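Inside the Open Day: A Conversation with the Subramaniam Laboratory

The Subramaniam Laboratory opened its doors to the public in August for the first time since moving into the Jokberg building. Visitors were admitted in groups of 10 and shown three work areas over the course of the afternoon. Following the event, the laboratory's outreach lead spoke with this newsletter about the purpose of the visit and the questions it raised.

The outreach lead said the laboratory had received requests for a tour for several years, mostly from schools and from small manufacturers in the district. "We had always answered that we were too busy," the lead said. "Then we moved, and people could see our lights from the street. It became harder to say no."

The program began at 1 p.m. with a short talk on Emus, the laboratory's study of how robot arms learn to handle and sort small objects. Emus is carried out with Mikmont, which supplies control software and sent two engineers to the open day. A total of 31 visitors signed the register.

Asked what visitors most wanted to know, the lead pointed to the matter of speed. "They expect the arm to be fast, and it is slow. We run it slowly on purpose when guests are present, but it is also slow on an ordinary working day. A child of six would clear the table sooner. I told every group so."

Questions about employment came up as well, chiefly from those who work in packing and assembly. The lead described these exchanges as useful – and longer than planned. "I can speak about what our equipment does in this building. I was asked what a warehouse will look like in ten years, and I said I did not know."

The laboratory intends to hold a second open day, with smaller groups and a later start. Seating will be added in the corridor, and the opening talk will be cut by half. Schools wishing to attend may write to the front office.

The demonstration at the sorting table drew the longest line of the afternoon, and the lead was asked why so plain a task had been chosen. "Everyone understands blocks," came the reply. "You have red, green, blue and yellow, and you can explain the job in one sentence." Shape is a separate matter. A cylinder has a simple outline, the lead explained, while a star has points and hollows, and the two are harder to tell apart from one another's edges when they stand close together, as the green pair does on the striped board. "People lean in when they see that. They want to know which one the arm will go for, and they start to give it advice."

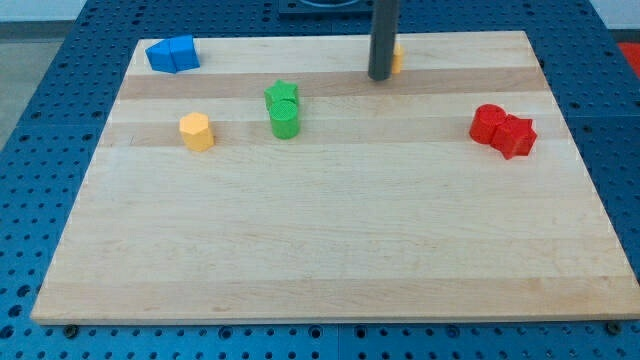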